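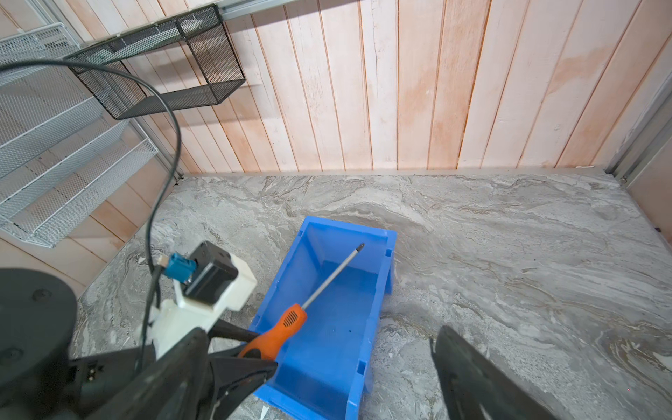 According to our supervisor at Semwal, a safety rule that people cannot repeat from memory is not yet a rule. We received this comment after the first draft, when our list had two pages and every line began with "The operator shall". We agreed with it, and we wrote the list again.

The Prandix project studies how students should work beside a small gripper arm when it handles hand tools. Our new list has 4 rules. Keep hands out of the work area while the motors have power. Put pointed tools into a bin before the arm may approach them. Say "moving" aloud before each start. Stop the arm before you correct the position of anything.

We tested the list in 3 sessions at the Ninley workshop, with 100 starts in total. The third rule was forgotten most often – mainly by the two of us who wrote it.

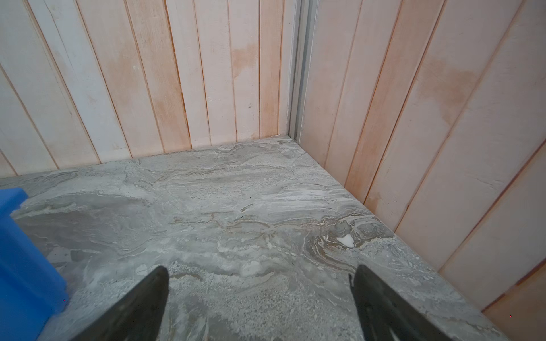

The fourth rule caused more discussion. Some students asked if a pause in the program is the same as a stop. In our opinion it is not, and the text now says "motor power off". The Fukgate group uses a similar sentence in its lab handbook, but there it is only a recommendation.

Still open is the question of who may switch the power on again. For now, it is the same person who switched it off.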